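Wundcombe Home Cooking Program, progress report to Zurstead
Prepared by Nathalie Hiebert, April 25, 2020

We enrolled 181 households and 64 have sent back a full meal log. I would not read much into the savings figure until that number improves. The people who return logs are the ones who already liked to cook.

The Prilteo recipe cards went out on time. Whether they get used is another matter - two families told us they were still in the envelope.

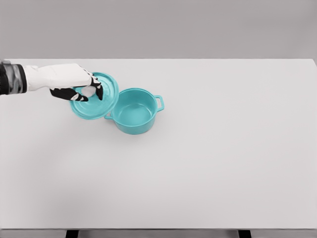 Bean dishes remain our weak spot, and the fuel estimate we were given assumes every household simmers with the lid on. I doubt it. A teal pot with a matching lid, like this one, is fine if the two stay together, but plenty of our kitchens have lost one or the other. I would like to ask about lids before we repeat the claim in September.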